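Evaluators wanted: simulated gripper trials, Grindport

Bronard says its two-finger gripper model behaves the same under any controller. We doubt it, and want people who doubt it too. You will compare two controllers, Marulanda and Sedon, over 40 runs each and write down where they differ. Paid work, 6 weeks from April. Fans of glossy demos need not apply. 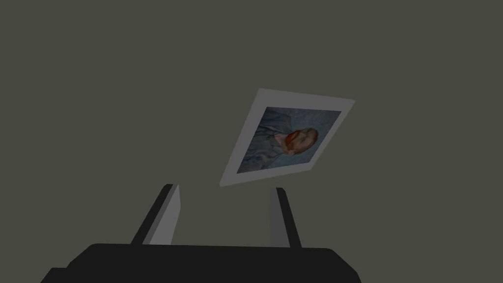
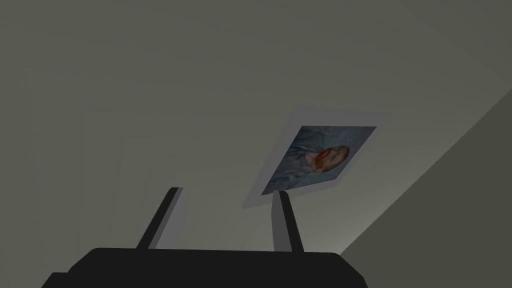

Both arms, bedroom set: 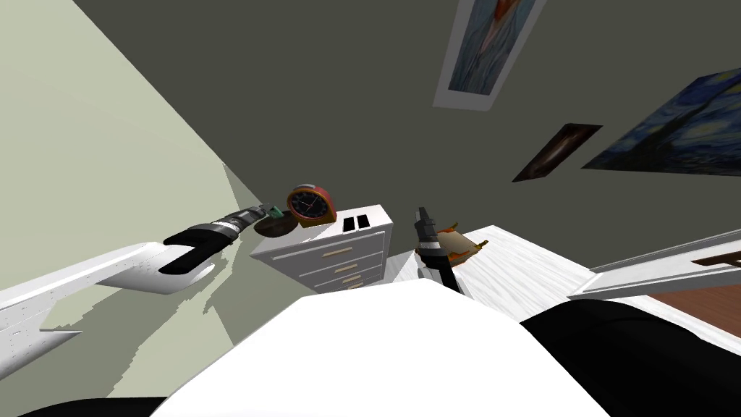
How to apply

Send one page on a test result you didn't believe, quoting ref 675.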